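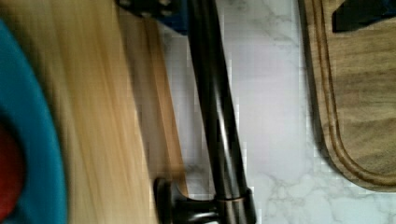

Tiempo de lectura: 6 minutos

Tema 4. Contenido de humedad y movimiento de la madera

El contenido de humedad (H) se expresa en porcentaje sobre la masa anhidra:

H = (Mh - M0) / M0 × 100

Mh es la masa húmeda y M0 la masa tras secado en estufa hasta peso constante. Una probeta de 500 g con M0 = 400 g tiene H = 25 %.

Por debajo del punto de saturación de la fibra la pieza merma o se hincha. El movimiento es máximo en dirección tangencial, menor en la radial y casi nulo en la axial - de ahí el atejado de las tablas de corte tangencial.

Cálculo de la merma en anchura:

Δb = b × k × ΔH

Con b = 200 mm, k = 0,0025 por punto de humedad y ΔH = 6 puntos, Δb = 3 mm. El coeficiente k se toma de la tabla de la especie y del corte correspondiente.

Ejercicio para el martes: repetir el cálculo con corte radial y k = 0,0015. Indicar unidades en todos los pasos.

Utilizamos cookies propias y de terceros. Aceptar | Configurar

Comentarios (2)

Gaetano Farina
En la fórmula de la merma, ¿ΔH va en puntos o en tanto por uno?

Gianni Monti
En puntos. El coeficiente ya está dado por punto de humedad.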